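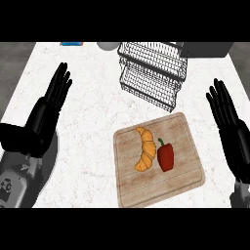

February, 7:40 am

Stone sealer trial, second go. Honed offcuts from Govindasamy this time, polished ones were a waste (nothing soaks in, can't tell coats apart). All from the same slab supposedly. Grain looks tighter on the thin pieces, keep an eye.

Prep: wet sanded to 400, rinsed, wiped w/ acetone, left on the rack overnight. Scales were drifting again so re-zeroed before every piece. Dry weights on the masking tape on the back of each one. DON'T peel the tape before weighing, that was the mess last month.

Sets:
A - bare, control
B - Pimow penetrating, 1 coat
C - Pimow, 2 coats, 90 min between
D - Dallitz wax over bare stone
E - Dallitz wax over Pimow

Put the Pimow on with the foam brush. Goes on like water, stinks. Wiped excess after ten min, which is what the can says, but C had a tacky patch in one corner on the second coat and I had to hit it with solvent. So C corner doesn't count. Drip test goes in the middle.

11:15
Wax is on. Dallitz is much stiffer than the old tin, had to stand it on the radiator. Buffed with the cotton rag, not the blue one, blue one sheds. D already looks darker than I'd want to hand to a customer. Might lighten up as it cures. E less so.

Note for whoever orders: low on acetone, and the nitrile gloves in the drawer are all small.

2:30 pm
Stains. Should have left it till tomorrow really but the Braltport job wants an answer on the kitchen tops and they keep calling. So this is a short cure result, treat it that way. Will repeat on the other faces once they've had a full week.

Dropper, one drop each: olive oil, red wine, strong coffee, lemon juice, turmeric in water. Watch glasses over the top so they dont dry out. Timer on the shelf.

A - oil gone in almost straight away, dark ring. wine purple. as expected
B - oil sat up for a good while then a faint shadow. Wine wiped off clean
C - best of the lot for oil and coffee
D - oil fine, coffee left a ring in the wax. Ring buffs out but takes wax with it
E - same as C more or less, plus the ring

Turmeric got all of them. Yellow on everything, even C. Poultice tonight.

Lemon etched every single piece, dull spot you can feel with a fingernail. No surprise, sealer isn't going to stop acid on marble. Needs to go in the Braltport letter in plain words, they think sealed = bulletproof. They were asking about lemons specifcally.

5:50 pm
Poultice: baking soda + peroxide, paste like thick yogurt, cling film over, tape the edges, pinholes. On A, B, C only. Left D and E alone, it'll just wreck the wax.

Water uptake tomorrow. 100 ml in the tray per piece, face down, weigh hourly. Need the flat tray back from the paint room.

Leaning toward two coats Pimow, no wax, for Braltport. Not quoting it yet. Want to see the full cure numbers and a price on the bigger can

Fan left ON overnight, don't switch it off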